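Mukard Sorting Cell: Setup and Care

Print this page | E-mail this page

The Mukard is our tabletop sorting cell: one arm, one jointed gripper, a white table and a pair of woven baskets at the back. It picks up groceries and bathroom bottles and puts them where they go, and we love how much you can learn from such a small setup! This page covers the things owners write in about most, which are getting the table right, looking after the cable and keeping the fingers happy. Ghazala Siddiqui wrote the first version in April and Adesuwa Ekpo has added to it since, mostly from her own bench notes.

Setting the table

Start with the baskets. Push both of them toward the back edge, the dark one on the arm's side and the tan one next to it, and leave a narrow gap so that the rims don't rub. If the rims touch, a nudge to one basket moves the other and you'll be re-teaching both drop points (we have done this more than once). Keep the front of the table open. Loose items waiting to be sorted can stand there with plenty of room between them, because the fingers need to open on both sides of whatever they're reaching for.

Tall bottles are the best first test. They show you right away if your drop height is off: too high and the bottle tips over when it's let go, too low and the base pushes on the bottom of the basket and the wrist complains. Go down in small steps. We set ours 3 mm at a time until the bottle stands by itself, then save the point.

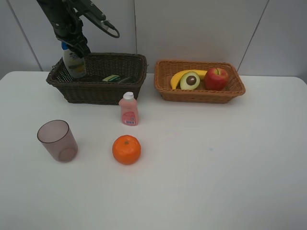
Bottle held upright at the dark basket, with some fruit in the tan one.

Once the bottle works, try something round. An orange is great for this! It rolls if the fingers close unevenly, so it tells you quickly which finger needs adjusting. After that go to something flat. Flat packages are the hardest of the lot and you'll want to slow the arm down for them. We run the last part of the move at 81 on the speed dial and it's a lovely thing to watch.

The cable loop

Please don't tie the cable down tight. It's tempting, I know, and it looks tidier, but the wrist has to turn and the loop is what lets it. Leave enough slack for the wrist to go a full 180 degrees each way with no pull at the connector. The check takes a minute:

Move the arm to its lowest pick point in the dark basket.
Turn the wrist slowly to one end of its travel, then the other.
Watch the connector the whole time. It should stay still.
Look at where the loop hangs. If it can catch a basket rim, turn the clamp a little and try again.

Adesuwa does this every time the baskets are moved, even by a bit, and her cable has outlasted everyone else's. 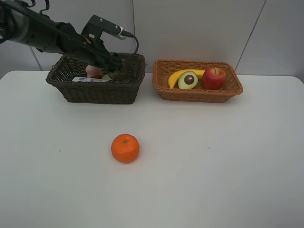
Skititz Bench Notes, No. 3, page 81

Reaching into a full basket

Deep reaches are where most of the wear comes from. The fingertips go in among whatever is already there and the knuckles brush against the weave on the way. None of this hurts the gripper in the short run, but little bits of basket fiber do work their way into the joints. Every 200 cycles, park the arm over the open table, power off, and go over each joint with a dry soft brush. Then open and close the fingers by hand. They should move smoothly all the way. If one feels gritty, brush it again before you reach for the oil, and when you do oil it, use one drop and wipe off the rest.

While you're there, check the small screws on the bracket above the wrist. Snug is enough. Over-tightening bends the plate and then the connector sits at an angle, and you're back to the cable section.

Wipe the table with a damp cloth when you're finished. Specks and small marks don't bother the arm at all, though sticky patches will hold on to a light package and spoil the pick.

Spare parts

Fingertip pads, bracket screws and the wrist cable are all stocked at the Omska shop. The cable comes with its clamp. If your cell has the older Dhanial wrist, say so when you order, as the connector faces the other way.

Page updated May 2021

Related items
Dhanial wrist: swapping the connector
Fingertip pads, soft and firm
Basket liners for the Mukard
Teaching drop points by hand
Skititz bench brush and oil kit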